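Preserving night is on again, Oct 4, 2022, in the Grutcombe hall kitchen. Doors at 6. Bring jars, lids, an apron, whatever fruit you're sick of looking at. Quince people especially welcome.

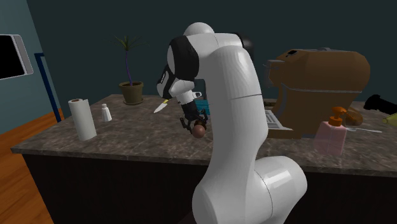 Dundstead Food Swap – Kitchen & Pantry Group

Quick one this month, sorry, flat out. September swap was huge: 138 jars changed hands and we still ran out of relish by morning tea. Please label with the date AND whats in it. Two lots of "red jam" went home with people and one was chilli.
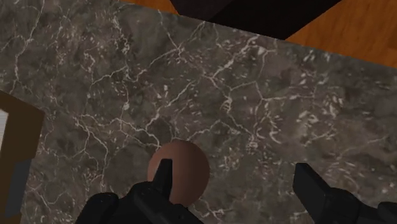
Chutney first, then marmalade if there's time. Recipe is the old Manalastas one, halved, less sugar. Onions chopped at home please, the hall still smells from last time. For the simmer you want it down to a dull terracotta colour, much like the round thing on the stone benchtop up there, and no darker. Any browner and it's caught on the bottom. Stir more than you think.

Jars: wash hot, oven dry, fill while both are hot. No cracked rims. Juston lids are back in stock, 62 cents each, cash tin by the door. Pls don't reuse the old ones, we've had a few not seal.
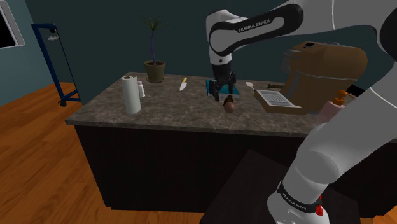 Gebhard Moser wrote in to say vinegar under five percent isnt safe for chutney and could we stop using the cheap stuff. Fair call. Check the bottle.

Leftover jars to the swap shelf. Lemons wanted!!

14 shares · 3 comments

Relu Lazăr
Can I bring green tomatoes? Have a bucket.

Jen
yes to green tomatoes, I'll take half

Marg P
That chilli one was mine, sorry. Nice on cheese though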